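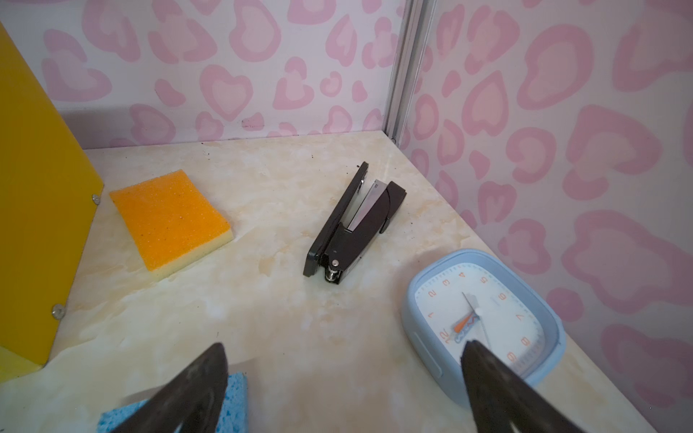
May, late evening, kitchen table

I have to get this down before I go to bed or I'll lose half of it. The whole afternoon went to the question of whether a machine can clear a table, and I am still buzzing. Two years ago I would have told anybody who asked that it was a silly question, you pick the thing up and you put it somewhere else. Now I think it may be the best question there is!

We did sponges first. I love sponges for this. A sponge forgives everything: you can come at it a little crooked, squeeze too hard, grab it by a corner, and it still comes up with you. The orange one with the scrubbing layer went where it was meant to go 13 times out of 16, and the three misses were all the same miss, fingers closing a hair too high and sliding off the top. That's a fixable kind of mistake and I wrote FIXABLE in capitals in the lab book. The light blue one is softer and did even better, though it has so many holes in it that the arm seems to change its mind about where the edge is. I watched it hesitate over that sponge like me in front of the cheese counter.

Then the stapler, and that's where I got excited and also a bit humbled. Closed, a stapler is a brick. Open, it's two long arms with a hinge, and whichever arm you take hold of, the other one swings around and does what it likes. I had never thought about this in my life. I tried it with my own hand when I got home, slowly, with two fingers, the way the gripper has to, and I dropped it twice. Usually I just scoop the whole thing into my palm and my thumb deals with the rest. My thumb has apparently been solving mechanics problems since kindergarten without mentioning it to me.

The Romaniuk method (lift from the hinge end, let the arms hang) worked on the fourth go. It looked so natural when it finally happened that I laughed out loud by myself. Then it didn't work for the next five, and then it did again. I'd like to know what was different. I suspect the angle it was lying at. Tomorrow I want to turn it a quarter turn at a time and keep a proper table of results, which I should have done today and was too impatient to do.

The blue alarm clock is my favorite object of the whole set and the worst behaved. Flat on its back it's wide and slick, with those rounded corners, and the fingers tend to ride up over the edge. A person tips it up with a fingernail first and then takes it, two moves so quick you'd swear they were one. The arm has no fingernail. It does have pointed fingertips, and late in the afternoon it got one of them close enough under the side that the clock rocked. It rocked! It didn't come up, but I was as pleased as if it had made me breakfast. The one time we got it properly off the table was by dragging it to the front edge and pinching the part that hung over, and I'm not sure whether to call that cheating. My grandmother picked coins off a counter that way. I'm going to allow it.

About the dirt. There are crumbs and specks all over that marble-pattern top, and I kept wanting to wipe it down between runs, and then I thought, no, leave it, a real kitchen counter has crumbs. Mine has crumbs right now. But it did make me think about how far "put the things away" is from "clean the table." Putting away is maybe a third of the job. After that you have to notice the specks, decide they aren't part of the pattern (hard enough for me on that surface, it is already full of little clouds), pick up the sponge as a tool instead of as clutter, and push down just the right amount. The same sponge, two entirely different ideas of it. I want to try wiping before the month is out, even if it only smears.

I also want to say something nice about the pink leopard wallpaper, since I picked it and was teased for it. It is loud and I'm glad of it. If the arm can find a pale blue clock with all those spots going on behind it, it can find one in my house. The Vendberg people do everything on plain gray, and their numbers are lovely, and I wonder every time what would happen if you hung a flowered curtain in there.

So can machines do chores yet? I had this out with myself on the bus home. If somebody means the dishes, the laundry and the floor, with the dog walking through the middle, then no, and I'd be embarrassed to say otherwise. If they mean one table, a handful of things on it, no rush, and somebody nearby to pick up what falls, then yes, most of the time, and that "most" is bigger than it was in the winter. Prakerach has run 2000 pickups since the arm was bolted down and I'd guess the last few hundred are better than all the rest put together. I can see it getting better, the way you see it with a kid learning to use a fork.

The Momstead trial is what I keep thinking about. That's the one with actual kitchens, people's own, with the mail on the counter and the drawer that sticks. I've asked to be on it and haven't heard. I would carry cables. I'd sweep.

Things for tomorrow, so I don't lie awake going over them:
Slow down the close on the orange sponge, start a touch lower.
Quarter turns with the stapler, write every one down.
Clock: try from the button side, where there's a raised strip to push against.
Bring lunch. I ate crackers at the bench again, and I expect some of those specks are mine.

It's very late. The dishes are still in the sink and I'm going to do them by hand, paying attention to my thumbs.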